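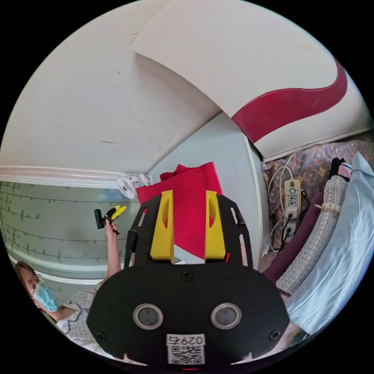

Hand-held grippers at work, with a piece of red fabric between the yellow fingers.

Open Day at the Brinkmann Workshop, Kusatville: Your Questions

What will I see when I come?
Mostly people and grippers, working together on ordinary household things like cloth and clothing. Our team picks things up with hand-held grippers, and you are welcome to stand close by and ask whatever comes to mind. We love the odd questions best!

Do I get to try a gripper myself?
Yes, and please do! Everyone who wants a turn gets 8 minutes, and if the line is short we'll happily let you go around again. Cloth is harder than you'd think – it folds, it slips, it goes its own way – so don't be discouraged by your first go.

Can I bring children?
Of course. Children under eight need a grown-up beside them at the practice table, and we keep a few easy things handy for smaller hands.

Should I wear a mask?
That's entirely up to you. There is a box of them by the door.

How do I get there?
Take the 83 bus from Brombridge and get off at Kurlow Road, right across from our gate. If you're driving, the lot behind the building is free all day, though it does fill up by 10 in the morning.

Is there a fee, and do I need to book?
It's free, but we'd be grateful if you booked ahead so we know how much coffee to make. Bookings for the November open day are taken at the front desk, extension 2991.

Can I take pictures?
Yes, as many as you like – just check with the person at the table first.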